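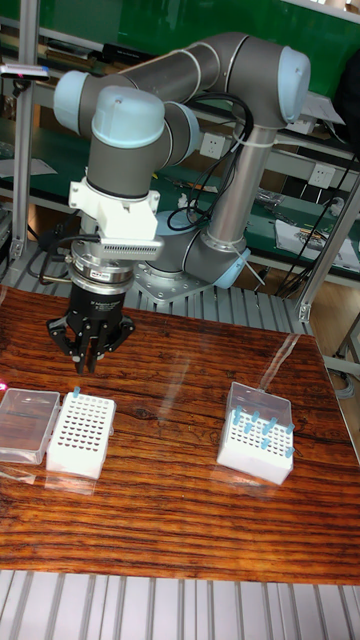
Pipette tip rack, white, on a wooden tabletop

Skernel Tip Rack Refills

Refill inserts for Skernel pipette tip racks. Each insert drops into the rack base and locks at both short ends. Press down until both sides click.

Tips are light blue polypropylene, unfiltered, supplied non-sterile. Inserts can be autoclaved in the rack with the lid unlatched. Let the rack cool fully before closing it.

Item details
Inserts per carton: 16
Carton weight: 52 oz
Price per carton: $34
Free shipping on orders over $110

Does not fit the older Brukgate base, which has a shallower lip. For that base, order the Lâm adapter tray separately.

Orders ship from our Pomville warehouse. Orders placed before 2 p.m. go out the same day. Unopened cartons may be returned for a refund; opened cartons may not. The warehouse closes for inventory during the first week of August.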